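Section 6: Laying Your Elleck Click Floor

By this point your Harkdale underlayment should be down and taped, the doors should be off their hinges, and the unopened cartons should have been lying flat in the room for at least 12 hours. If you brought the cartons in from a cold garage this morning, please do give them until tomorrow. We know how tempting it is to get going once the old carpet is out, but panels that are still coming up to room temperature will move on you after they are locked together, and then you have gaps to deal with in February when the heating is running all day.

Before you start

Open two or three cartons at once and mix the panels as you go. The Flovier stone patterns vary a little from one carton to the next, and a floor laid from a single box at a time tends to show it as patches. Lay a few panels out loose, stand back by the door, and see how you like them. This is the moment to swap things around, so take as long as you want over it!

You will need a tape measure, a pencil, a square, a tapping block, a rubber mallet, a pull bar, spacers and a sharp utility knife or a fine-toothed saw.

Laying the first row

1. Measure the width of the room and divide by the width of one panel. If the last row would come out narrower than 2 inches, trim the first row so that the two edges of the room end up looking about the same.

2. Start in the left corner of your longest straight wall, with the tongue side facing the wall. Cut the tongue off this row with the knife, and keep the offcuts out of the way of your knees.

3. Set spacers between the panel and the wall, one at each end and one every foot or so along the length.

4. Click the short end of the second panel into the first, holding it at a low angle and pressing down until it sits flat. You should feel it drop into place. If it doesn't, lift it out, brush the groove clean and try again.

5. Carry on to the end of the row, and cut the last panel to fit, leaving room for a spacer there too.

Note: Walls are hardly ever straight, even in newer houses. If yours wanders, hold the first row against it, trace the shape of the wall onto the panels with a pencil and a small block of wood, and cut along that line.

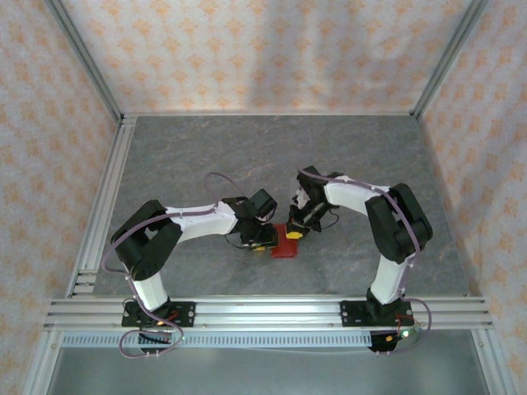
The second row is where most people slow down, and that is fine - it goes much faster after the third. Begin it with the piece you cut from the end of the first row, as long as that piece is at least 8 inches long. End joints in neighboring rows should be no closer together than this, or the floor will flex where they line up.

6. Angle the long edge of the new panel into the row in front of it, slide it along until the short ends meet, and lower it gently.

7. Tap along the long edge with the block and mallet. Several light taps do more good than one heavy one.

8. Check the row with a straightedge before you go on to the next. A small step at a joint can still be put right now, with only one row to lift.

Caution: Never strike a panel directly with the mallet. The locking edge chips easily, and a chipped edge will not hold.

Caution: Do not fasten cabinets or a kitchen island down through the floor. It has to be free to move as one piece.

Around pipes and door frames

Drill pipe holes half an inch wider than the pipe, then cut from the hole to the nearest edge so the panel can slip around it. The small wedge you cut out can be glued back behind the pipe afterward. For door frames, turn a spare panel face down on top of a scrap of underlayment, rest your handsaw on it, and trim the bottom of the frame so the flooring slides underneath.

Leave the spacers in until the whole floor is down, then pull them out and fit the Ibarra edge trim as described in Section 7. Nail or glue the trim to the wall only, never to the floor.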